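Stomeden ディスクプレーヤー 取扱説明書
第4章 アニメDVDボックスの再生設定(音声・字幕・リージョン)
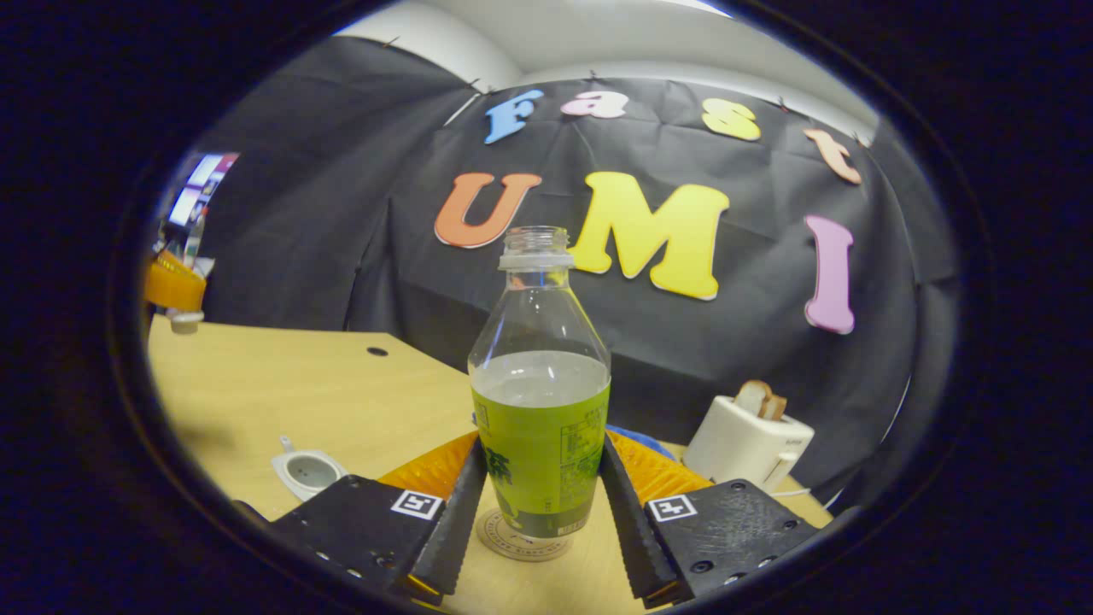
問:日本語音声で再生しながら英語字幕を表示するには、どこで設定しますか。
答:初期設定メニューの「言語」で、音声を「日本語」、字幕を「英語」に指定します。ディスク側のメニューで別の言語を選んだ場合は、ディスク側の選択が優先されます。

4.1 再生前の確認

1. ディスクケース裏面のリージョン表示を確認します。本機の対応リージョンは背面ラベルに記載されています。
2. 複数枚組の場合は、ディスク番号を確認してから挿入します。
3. レーベル面を上にしてトレイに載せ、開閉ボタンを押します。読み込みには最大20秒かかります。

注記:両面ディスクにはレーベル面がありません。内周部に刻印されたA/Bの表示で、再生する面の反対側が上になるように載せてください。

4.2 音声と字幕の初期設定

1. 停止状態でリモコンの「設定」ボタンを押します。
2. 「言語」を選び、決定ボタンを押します。
3. 「音声」「字幕」「ディスクメニュー」の順に言語を指定します。
4. 「設定」ボタンをもう一度押して終了します。変更は次回のディスク読み込み時から有効になります。

注記:吹替版と原語版で字幕トラックが分かれているディスクがあります。看板や歌詞だけに字幕が出る場合は、再生中に「字幕」ボタンを押し、別のトラックに切り替えてください。

4.3 連続再生とオープニングの省略

1. ディスクメニューで「全話再生」を選びます。
2. オープニングを省略するときは、各話の冒頭で「次チャプター」ボタンを1回押します。
3. 一時停止が15分続くと、本機は自動的に停止します。停止位置は記憶されます。

注記:チャプターの区切りはディスクによって異なります。Grurnavstead版ボックスの特典ディスクにはチャプターがなく、手順2の操作は無効です。早送りを使用してください。

4.4 続き再生の記憶

停止位置は最大30枚まで記憶されます。上限を超えると、古いものから順に消去されます。Michalski製オートチェンジャーを接続している場合、記憶はチェンジャー側で管理され、本機の設定は使用されません。

注意:
・再生中に電源プラグを抜かないでください。停止位置の記憶が失われます。
・ひび割れたディスクや、接着剤で補修したディスクは使用しないでください。
・結露が生じたときは、ディスクを取り出し、電源を入れたまま放置してください。

4.5 エラー表示

E-522:リージョン不一致。ディスクを取り出し、4.1の手順1を確認します。
E-20:読み取り不良。柔らかい布で内周から外周へ直線状に拭き、入れ直します。
再度表示される場合は、別のディスクで動作を確認したうえでDolerサービス窓口に連絡してください。

改訂:2003年10月22日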